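4. Teaching the sorting task by remote control

OK, you've got the Skallow simulator open and the hand controller paired (section 3 if you haven't). Now the fun part – you get to drive!

4.1 Load the room called Sultden. I like it for first lessons: one arm, one rack, plenty of floor.

4.2 Swing the view until you're looking down over the rack with the arm behind it. I leave mine there for the whole session, and I never miss seeing the fingers until I reach down to grab something.

4.3 Press Home and wait for the beep.
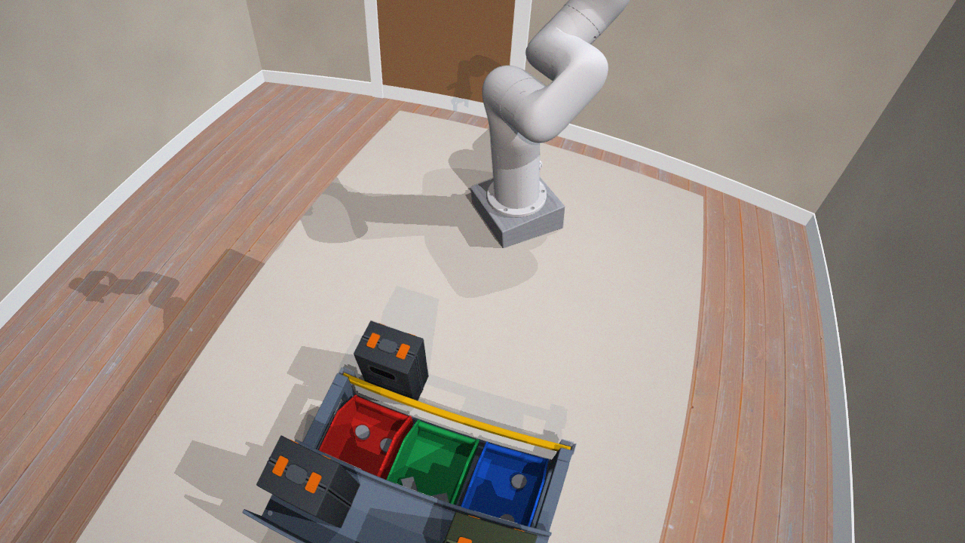
Fig. 7. Sultden room, rack with red, green and blue bins, cases around it.

4.4 Hold the trigger halfway and the arm follows your hand. Let go and it stops. Spend a few minutes just waving it around over the mat (I still do this every time, it's good for the wrists).

4.5 Press Record. Pick one gray part out of the red bin, lift it straight up, carry it over the yellow bar and set it down in the charcoal case standing behind it. Press Record again to save.

Note: Open the case from the Props menu before you record. The arm can't work the latches, and I wasted most of a February evening finding that out.

4.6 Repeat from the green bin, then the blue. Vary your path a little! If every run is identical the arm learns your one path and gets lost the moment a part shifts.

4.7 Go to Runs and delete the ugly ones. My first good policy came from 111 keepers.

Caution: Don't switch to a real arm with speed scaling off. Your hand moves faster than you think it does.

If you see error 2049, the controller has dropped out. Re-pair it and carry on – your saved runs are fine.

Comments (3)

softic_fan
Does this work with the Softić glove or only the stick?

mustatska2
Glove works for me, but set the dead zone higher or the arm trembles.

plankton
4.6 fixed my problem, thanks. I'd been recording the same run over and over like a champ.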